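Workshop tips from the robotics club (the simulator edition)
Posted 24/08/2019

A few of you asked for the notes from our end-of-term project, so I've pulled them off the whiteboard and tidied them up a bit. This is the one where the club had to get a two-armed robot to clear a dining table, all in simulation, for the Cirnley student challenge. I help run the software bench, which mostly means I get to make the tea and argue about file names! Some of these I learned the hard way, so help yourself.

Start with the gripper view

Before you try to pick up anything, spend a whole session just opening and closing the fingers over a bare surface. I know, it's dull. But you get used to how the colours look and which finger is the bright one, and you'll stop steering left when you meant right. Our kids who did this in June were miles ahead of the ones who went straight for the cups. Leave the fingers wide open when you save, too, so the next person gets a clean start.

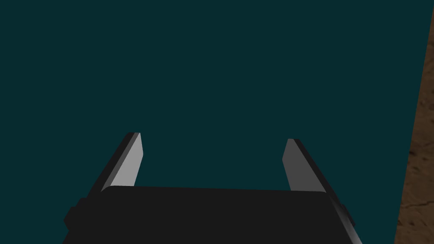

Name your saves properly

We ended up with 332 saved runs and a good chunk of them were called "test" or "test new" (one was called "asdf", and I'm fairly sure that was me). Use the task, your initials and a number. If you're sharing one computer between 3 teams like we do, put the team first. It takes ten seconds and saves you a whole lunch hour of clicking.

Move one arm at a time

Two arms are great fun and a complete pain. Park one of them upright, well out of the way, and do all your practice with the other. Once the first arm can get to the table and back without bumping the edge, swap over. Only then try both together, and slow the speed right down for the first go. We use the Zodeo controller set to its lowest step and it still feels quick when there's a chair in the way.

Check the whole room, not only the table

The judges' version of the house has a lot more furniture in it than our practice one, and we lost marks for clipping a chair we'd forgotten about. Now everyone has to look through the body view before a run and say out loud what's near each arm. It sounds silly and feels sillier, but it works. And don't panic if the view is on a big lean! Find the floor first, then the table, and the rest falls into place.
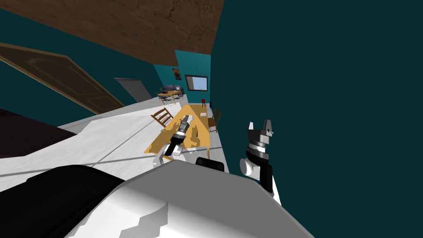

Over the yellow table, with the other gripper up beside the wall.

Write down your numbers

Keep a cheap exercise book beside the keyboard. Ours has the start position on the inside cover and a page per task after that. Our best score on the practice house was 763 and I can tell you exactly which settings got us there, in purple gel pen.

Give the computer a break

Long runs make our old tower sound like a hair dryer. We cap ours at 200 attempts, then shut everything down and have a biscuit. Wipe the dust off the vents while you're there, and keep the biscuits on the other bench, please.

Next time I'll put up the notes on the Reinholz kit, once I find the right screwdriver for it.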